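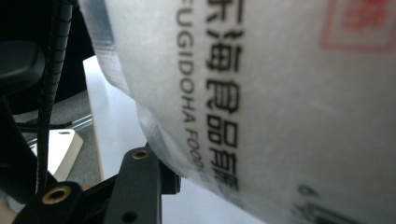 Spent the afternoon at the Tollavon open day, mostly at the table where they let visitors have a go at the packing work. Bags are the hard part, according to Hiwot Hailu, who ran the session. A box keeps its shape when you take hold of it and a bag doesn't. The one I remember best was a big white plastic one with bold black Chinese lettering down it and FUGIDOHA in smaller capitals alongside. Light comes straight through the plastic, and she said that confuses their software more than the creases do.

---

2/ Each visitor got 25 minutes. You work the gripper by hand and the recordings go towards training the arm. They have 2,646 so far and want another 2,000 by August.

---

3/ I was slow. My wrist ached by the end and I kept squeezing too hard. Hiwot said most people do.

---

4/ Upstairs was the Felitz arm, sorting parcels on its own. It did 17 while I watched and dropped one behind the belt. A man from Kassab fished it out with a litter picker.

---

5/ Someone asked about jobs. The answer was that Herano, the warehouse trying it first, will keep its present staff on. No figures given. I'd have liked some.

---

6/ Parking is round the back, not at the front as the leaflet says. Tea was free.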